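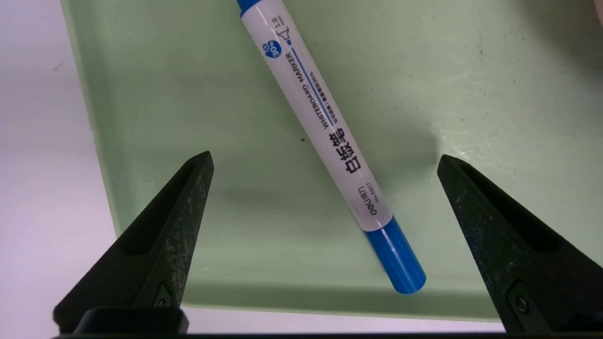 **Teaching by hand, 383 times**

Gavero has now logged 383 demonstrations at its Stesville shop, and the pitch hasn't changed since March: show the arm a job enough times and it will pick up the job for itself. We went over to watch. The job that morning was lifting a whiteboard marker out of a green tray, with an operator at the remote handles and the arm copying every move.

It looks easy until you try it. Coming down with a finger on either side of a round barrel takes patience, and our own first run went on for 50 seconds. The regular operators are much faster. They also fix small mistakes without noticing, and all of that fixing goes into the recordings as if it were part of the job.

That is my trouble with the numbers. Gavero says the trained arm got 22 clean lifts in its last test, but couldn't tell us how many tries were thrown out first, or whether the tray had been moved. A marker lying at a new angle is a fair question to put to a machine that has supposedly learned something.

Balogh, which is paying for part of the work, wants the arm sorting desk supplies on its packing line by the end of the year. Griruvex looked at a similar setup and passed - too many hours at the handles for too little at the other end. Gavero has 9 more sessions booked, and we've asked to see the failed runs from all of them.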